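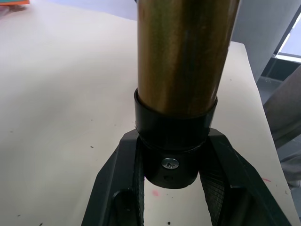
Figure 3. Brass-coloured tube and black collar, close view.

4. Chain wear in the hire fleet

4.1 Bicycles and routes

The field part of the study used 39 bicycles from the Fellach hire scheme. All were of the same frame size and had a single chainring, a hub gear and a partial chain guard. Each was fitted with a new Cistar chain at the start of the trial and was then returned to ordinary service. Riders were not told which bicycles were being measured, and no bicycle was kept back for a particular route or station.

The town lies on both sides of a river valley, so most journeys include at least one climb. Hub odometers recorded the distance covered. The trial ended for each bicycle at 4000 km or when its chain reached the replacement limit used by the scheme's workshop, whichever came first. Bicycles that were stolen or badly damaged were left out of the wear analysis but kept in the record of distance.

The fleet was divided into 2 groups by frame number. Chains in the first group were treated with the Hiebert wax compound. Those in the second received the mineral oil already in use at the workshop. Sprockets were replaced together with the chains so that worn teeth would not affect the early readings.

4.2 Measurement

Chain length was measured over a fixed number of links with the chain removed, cleaned and hung under a constant load. The drop-in gauge normally used in workshops was rejected for this purpose. It includes roller play in the reading, and roller play has little influence on how the chain sits on the sprocket. Pin and bush wear is the quantity of interest, and a hanging measurement gives it directly.

Each chain was cleaned in the same solvent bath and dried before hanging. The length was read three times, with the chain lifted and lowered again between readings, and the middle value was kept. In all, 2561 readings were retained after obvious entry errors had been removed. Room temperature was noted, but the correction for thermal expansion was smaller than the resolution of the scale and has not been applied. 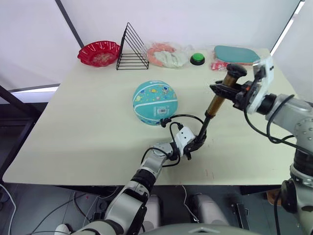
4.3 Results

Elongation followed the expected pattern in both groups: a short period of settling, a long stretch of nearly even wear, and in some chains a faster final phase. The waxed chains settled more quickly. During the even phase their wear rate was lower than that of the oiled chains, although the difference narrowed in wet months and was smallest in the readings that followed a very wet August.

Two effects need to be kept apart. Wax carries less grit into the bush, which lowers abrasion, but it is also lost more readily when water is thrown up from the road. The oiled chains held their lubricant for longer and collected a paste of oil and fine mineral dust, most heavily on the inner plates – the part of the chain that is hardest to clean without removing it. 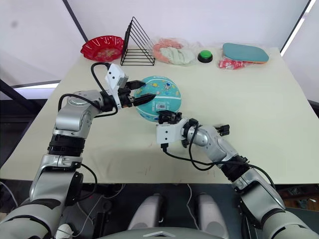
Figure 4. Two grippers in contact with a teal ball.

Bench tests on the Hesley rig gave the same ordering of the lubricants when dry grit was fed to the chain. With water spray added, the ordering depended on the interval between treatments. At the short interval wax remained ahead; at the long interval no clear difference was found.

The rig runs at constant torque and so does not reproduce starts from rest. These are frequent in hire use and produce high chain tension at low speed. The bench wear rates should therefore be read as relative values only – they cannot be converted into a service life for the fleet.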